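I got to the house in Rarenton a little before ten in the morning, which was early, and she answered the door with a dish towel over her shoulder and told me to keep my shoes on because the floor was a disaster. The floor was fine. I've seen my own floor.

If you've rented play kitchen stuff for a party or borrowed a bin from the toy library up the hill, you've probably handled something she picked out. She's been running Trirkia out of her back room for five years now, lending out pretend food and dishes and little aprons to families and preschools, and she's the person I wanted to talk to because my own kid has reached the age where every meal has to be served to me on the couch first, in plastic.

"You're in the restaurant phase," she said, very seriously. "Congratulations. It lasts forever."

She made coffee and we sat in the back room, with shelves up one side and a work table where she puts the sets together. I asked how she got started and she laughed and said it was spite. Her daughter had been given one of those giant sets, 97 pieces in a net bag, and within a month it was all over the house and no one was playing with any of it. There were tiny croissants in the heating vent. She started pulling pieces out and hiding them in a closet, a few at a time, and the fewer there were the longer her daughter played.

"I got down to a basket and a bowl," she told me. "A basket and a bowl and maybe a handful of vegetables. And she'd go for an hour! I could drink a whole coffee. I thought, okay, I'm onto something, I have discovered fire."

So that's how she lends things out now. There's a container you shop from and a dish you serve in, and only as much food as a small kid can carry in one trip. She calls it the market set (she's tried fancier names and they didn't stick) and it's the one that goes out the most by a mile. She likes a real basket for it, something woven, and she's picky about the shape. She wants sides that flare out so little hands can get in, and a thick rim to grab.

"Plastic bins are easier to wash, I know, I get the emails," she said. "But a kid picks up a basket and they start walking differently. They've got somewhere to be."

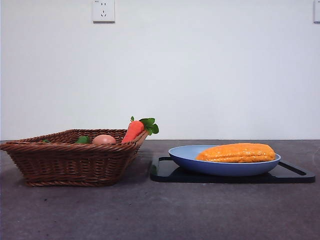
A mother in one of the Rarenton playgroups wrote to her last October to say that the vegetables never stay in the kitchen anyway, that hers go in the bath and in the bed and once into the mailbox, and she wondered if there was any point in setting things out nicely at all. I asked what she'd said back.

"I said yes, there's a point, and the point is you," she said. "Set it out nicely for yourself, at night, when they're asleep. Takes two minutes. Then in the morning it looks like an invitation. After that it's out of your hands – it can go in the mailbox, the mailbox is fine."

She feels strongly about the bowl. It should be shallow, she says, because a deep bowl turns into a bucket and everything gets dumped in there and forgotten. Pale blue is her favorite since orange food looks so good in it, carrots and corn especially. I said that sounded like a grown-up's reason and she said of course it was, she's a grown-up, she has to look at it too.

The tray she came to late. For the first couple of years she didn't include one, and then a preschool teacher over in Coutinho asked if she had any with a handle opening, so the kids could practice carrying. She didn't, so she bought one and stuck it in with the next set. Now she won't send a market set out without it.

"It changes the whole game," she said. "Before the tray, they're cooking. After the tray, they're a waiter. They get this posture. They come at you so slowly, with the corn rolling, and you have to sit there and be patient and then be amazed. I love the corn rolling. Please don't glue down the corn."

(I had not been planning to glue down the corn, but I did wonder who had.)

We talked about the egg for longer than I'd like to admit. I'd always figured an egg was a boring piece, and she set me straight fast. It's the one that gets lost most and the one families ask about first if it's missing. Kids wrap it up. They sit on it. They put it to bed. She has a whole drawer of spare eggs, and when I asked to see it she pulled it open and they all rolled to the front with this lovely clatter. She likes the brown ones because they look like something from a neighbor's yard.

What about pieces that don't look like much of anything? I told her we have a green thing at home that nobody in my family can agree on. I say cucumber. My kid says pickle, or sometimes fish.

"Keep it!" she said. "Those are the best ones. A carrot's a carrot, it's got the leafy top, there's no arguing with it. You need a carrot. But you also need one thing in there that's up for debate."

I wanted practical advice too, so I made her give me some. For washing, she does hard pieces in a sink of warm soapy water and leaves them on a towel overnight. Baskets get brushed out dry and then wiped with a damp cloth, and she never soaks them. If a strand pops loose she tucks it back in with a butter knife. She used to toss baskets when the rim started to go, and now she'll sit in front of the TV and fix them, and she's gotten pretty good at it, though she made a face when I said so.

For storage she had one rule, and it surprised me. She doesn't sort. No bin for fruit, no bin for vegetables, none of that. The food lives in the basket and the bowl lives on the tray, and if it doesn't fit there it's too much food.

"I sorted for years," she said. "I had labels. I had 19 little boxes at one point, for one child. I was running a warehouse and she was over in the corner playing with a sock."

The toy library lends for 30 days at a stretch, and she's noticed that families who bring the set back early are nearly always the ones who already own a lot. The ones who hang on to it and ask for an extension tend to have a low table and a bit of clear space and that's it. She sets hers up near a plain wall when she can, so there's nothing else to look at. She tried it under a window at her old place on Celetti Street and lost every customer to the squirrels.

I asked if her daughter still plays with any of it. She's older now, and mostly she doesn't. But she'll wander into the back room while her mom's packing and start arranging things without seeming to notice she's doing it, turning the carrot so the leaves stick up over the side, moving the corn to the bowl.

"And then she'll hand me the tray and say, order up," she told me. "And I have to eat it. Those are the rules, I still have to eat it."

She sent me home with a spare egg in my coat pocket. My kid found it before I'd gotten my shoes off, and it's currently asleep in a mitten on the radiator shelf – I've been told to keep my voice down.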